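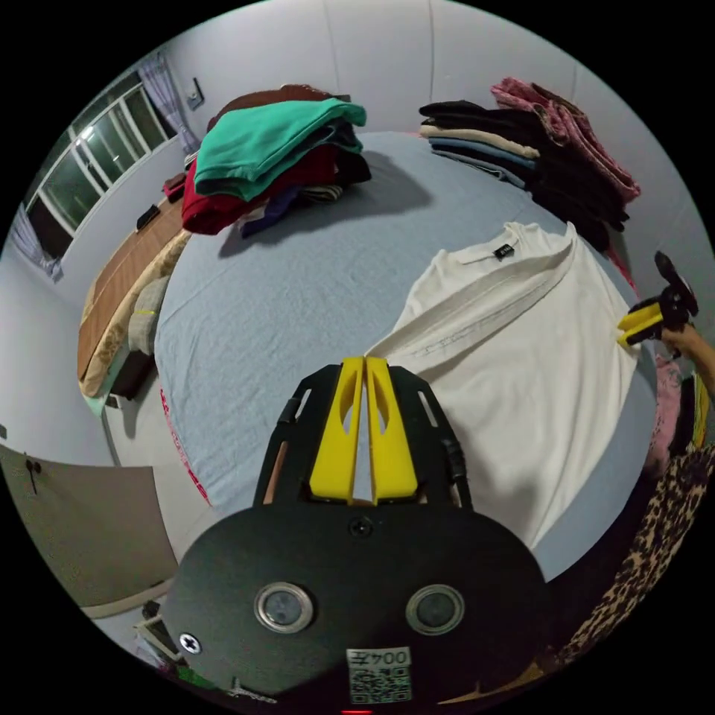

6. Setting up the bed area and recording the first folds

Read sections 1 to 5 before you start. By this point both Plisik hand grippers should be assembled, the fingers should open and close without rubbing, and each gripper should show up by its number in the Stitska recorder. If one of them is missing from the list, go back to 5.3.

This section applies to the two-finger build with yellow printed fingers. Builders using the older flat fingers should follow the April version of the guide.

6.1 What you need

Two grippers, charged
One bed or other soft flat surface with a plain sheet
Clothes to fold, T-shirts to begin with
A Phillips screwdriver
A microfiber cloth
A second person, if you have one

6.2 Checking the grippers

1. Turn both grippers off.
2. Check the black cross-head screw at the top center of the mounting plate, just under the fingers. It should be snug. Do not force it; the insert under it is only melted into the plastic and will spin.
3. Close the fingers slowly by hand. They should come together parallel. If the tips meet before the base does, loosen the bracket a quarter turn, square the fingers and tighten again.
4. Look through the slots on both sides of the bracket for lint or thread. Pull out anything you find with tweezers.
5. Wipe both round lenses on the plate with the dry cloth.
6. Read the number on the white label at the bottom of the plate and pick the same number in the recorder.

CAUTION: Do not use glass cleaner on the lenses. It leaves a film that shows up as haze in every recording made afterward.

NOTE: Labels are not interchangeable. The calibration file is stored under the label number, so if you move a label to a different plate you have to calibrate again.

6.3 Laying out the clothes

1. Pull the sheet reasonably flat. Small wrinkles are fine and do not need to be ironed out.
2. Stack finished clothes at the head of the bed, leaving the middle clear for work.
3. Put one garment down at a time. Leave it crumpled. The arm has to learn from shirts as they come out of a basket, and a shirt that starts out neat is not much use.
4. Turn on the room light and leave it alone until the session is over. Draw the curtains if the daylight is changing.

NOTE: A white shirt on a pale sheet is harder for the tracker than a dark one. Record white shirts anyway, but do them after you have a few dark ones saved.

6.4 Recording

1. Turn on both grippers and hold them still over the bed for 8 seconds while the recorder finds its position.
2. Press Start.
3. Take hold of the fabric close to an edge, with the fingertips and not the full length of the finger. Lift it a little and check that only the layer you want has come up.
4. Fold at an even pace. Do not stop in the middle to fix your grip; let go and pick up again.
5. Keep free hands and sleeves away from the lenses.
6. Place the folded shirt on a stack, open the fingers, back away and press Stop.

Record 10 shirts, then take a break and look at the files. Sreekumar Thevar's first set had 146 recordings in it and 115 were usable. Most of the lost ones came from pressing Stop too early, before the fingers had let go.

If two people are working, agree on who starts. One holds or lifts the edge while the other waits with the fingers closed — two grippers moving in at the same moment tend to knock together, and the fingertips chip.

CAUTION: The fingers have enough force to pinch skin. Keep children and pets off the bed while the grippers are on.

6.5 If something goes wrong

Position jumps during a fold: a lens is covered or dirty. Clean it and repeat the fold.

Fingers slip off thin fabric: add the rubber tip strips from bag C. Knut Görtz uses strips cut from a bicycle tube on his pair and reports no trouble with them.

Recorder shows only one gripper: turn both off, turn on the lower number first, then the other.

Fingers stay open: check the small connector behind the bracket. It works loose after a drop.

Copy the session folder to the workshop drive before going on to section 7, where the recordings are loaded for the arm.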